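04/06/2023 – handling rules for blades, notes toward draft 3

Went back through the knife material today with the draft open next to it. The point of this entry is to get the rules for sharp tools written down in one place before Syafiqah Ong merges them into the Clovirix collection guide. Right now they're spread over three documents and two of them disagree.

Knives and the rack, same kitchen in all three:

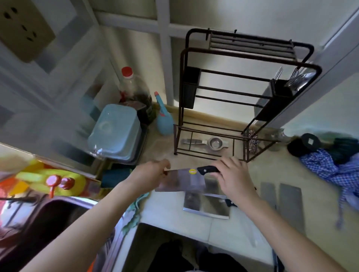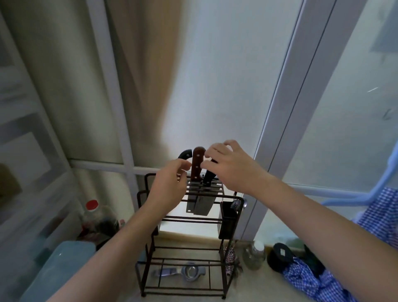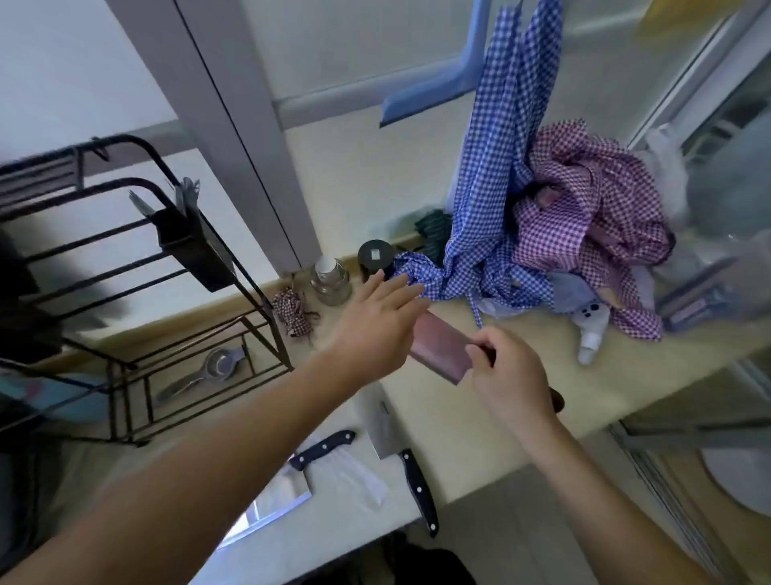

Rules as they stand after today:

1. Knives are picked up and put down by the handle. A free hand may steady the flat of the blade. Fingers don't go on the cutting edge.
2. One blade in the hands at a time. The next one stays in the rack or flat on the counter until the first is down.
3. Blades at rest lie flat, handles toward the person, nothing hanging over the front edge of the counter. Draft 2 only said "stored safely" and two annotators read that two different ways.
4. Rack slots: pull straight up, let the tip clear the top bar, then turn. No sideways pulls. Going back in, look at the slot first.
5. Sharpening gets its own task label. It was filed under "cleaning" in the Lalov set and under "tool use" in ours, and the merged counts made no sense.
6. Loose cloth stays out of the working area. I'd like a fixed distance here but don't have one I can defend, so the wording is just "out of reach of the blade" for now.

On rule 1: Fragkou want any contact with the blade marked as a violation. I don't agree. People steady a broad blade with the other hand all the time, and if we throw those clips out the model never sees a normal two-handed hold. What I'd do is keep the clip and add a contact flag – handle, flat, spine, edge, unknown. Only "edge" goes to review. "Unknown" is allowed and should be used when fingers hide the contact point. Guessing is worse than a blank.

That covers human demonstrations. For playback on the arm the strict version holds: handle grasps only, no exceptions, and practice blades until the gripper force check is signed. The Jandus bench already works this way and I've copied their sign-off sheet into the shared folder.

Review load: the first batch is 1,000 clips and 500 of them get a second reader. Over 5 percent disagreement on the contact flag and we stop and rewrite the definition before labeling any more. Last November we kept going and had to redo the whole batch.

Still open:

- Does a knife half out of its slot count as "in hand"? Syafiqah says yes from first touch. I had it from the moment it clears the bar. Hers is easier to label, so probably hers.
- Need a line on passing a knife from one hand to the other. Nothing in any of the three documents.
- Spine contact: fold into "flat" or keep it separate? Ask the Lalov people how often they saw it.

Draft 3 goes to Syafiqah once the handover line is written.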